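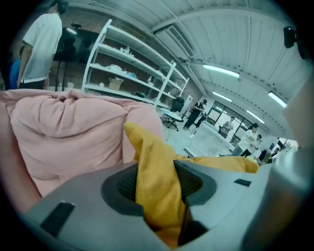 Soft Furnishings Care, Unit 2: Cushions and Upholstered Seats
Handout prepared by Lejla Kos

Read before the practical. Bring it with you, along with the Vitari fabric chart from Unit 1.

Handling a loose cushion

Take hold of the cover at a seam or corner and lift. Pulling from the middle of a panel stretches the weave and leaves a bunch that has to be smoothed out later. Check both faces for stains, then check the seams – most splits start near the zipper.

Low lounge chairs

A floor-style seat is harder to work on than a chair with legs. Kneel or sit in front of it. Clean the inside of the arms first, then the backrest, then the seat.

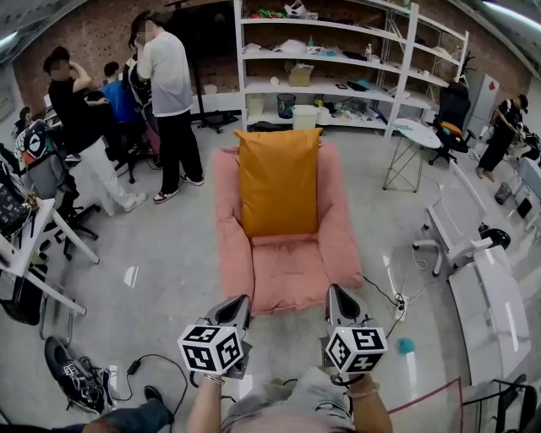

Randport, May

The pink armchair is the one to study for the written exercise. It has thick padded arms and a deep seat, with the mustard-orange cushion upright against the backrest. Note how far the cushion rises above the back. A cushion set this way will slump with use and should be reset at the end of the day.

Written exercise: 400 words on daily care of a lounge seat. Mei Lyons collects these on Monday. Late work goes to Ognjen Softić.

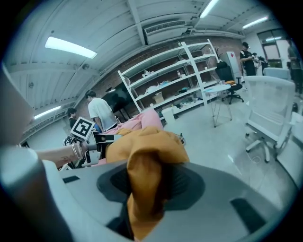
Folding and creases

Wrinkled cloth should be shaken out and laid flat before it is folded. Work from the center toward the edges with an open hand. Deep folds in thick fabric may need to rest overnight – do not press them with an iron unless the label allows it.

Reading: Vukčević, chapter 2.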